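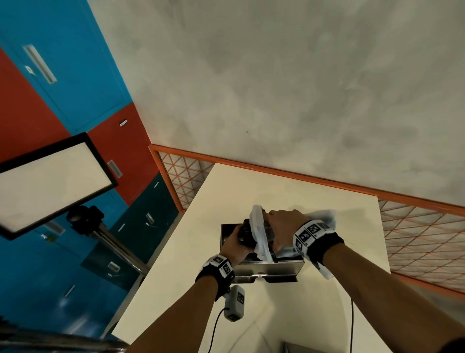 Packing task, marker bands on both wrists.

Posted April 19, 2020

The club's bench is shut for the time being, so I have been going through the notes from the packing task and writing up the parts that might be of use to somebody else. It is mostly about the wrist bands, which took more of our time than the task did.

The task itself is simple to state. A bagged part goes into an open metal box. A person does it by hand, the position of each wrist is logged, and the log is later used to drive the arm. Lestwood, the club's entry for the August meet, has to do the same job with one gripper, so the two-handed runs have to be cut down to something it can copy. That step is not finished and I will leave it for another post.

Each wrist wears a black strap with printed square markers on it. The first straps had one marker each. As soon as the wrist rolled inwards the marker turned away from the camera and the track dropped out, usually at the moment the hand went into the box. Several panels on one strap fixed most of it. With three across the top, at least one is normally square enough to the lens to be read. The panels must be rigid. We tried printing straight on to tape and the squares bent with the strap, which gave a pose that was steady and wrong.

Notes on marker size and printing:

Leave a clear white margin round the black pattern. We trimmed ours too close the first time and lost detections against the black strap.

Matt paper only. Gloss laminate reflects the light panel and wipes out half the pattern at some angles.

Measure the printed square with callipers and put that figure in the config. Our printer was set to fit to page and scaled everything to 97 per cent, so every distance came out long until we went back to 100.

Lighting was the other problem. The panel light stands to the left of the table, angled across it. Straight overhead was worse, because the hands shaded the inside of the box. Even now the inside corner is dark, and any tracking that depends on seeing fingers in there is not worth trying. We log the wrists and infer the rest.

Plastic bags are a nuisance. They crumple differently each time, a loose flap will lie over a marker if you let it, and the clear ones throw highlights. I had a filter, called Tulico in the repo, which rejects any marker pose that jumps more than 7 mm between frames. It removes most of the false readings from the bag. It also removes real movement if you work fast, so we worked slowly.

The cables run down from under the forearms towards the near edge of the table. Keep them slack.

Current state: 90 usable runs, out of a target of 2,000. The log format is fixed and the replay script reads it without errors. Next on the list is the time offset between the two wrists, which drifts over a long session.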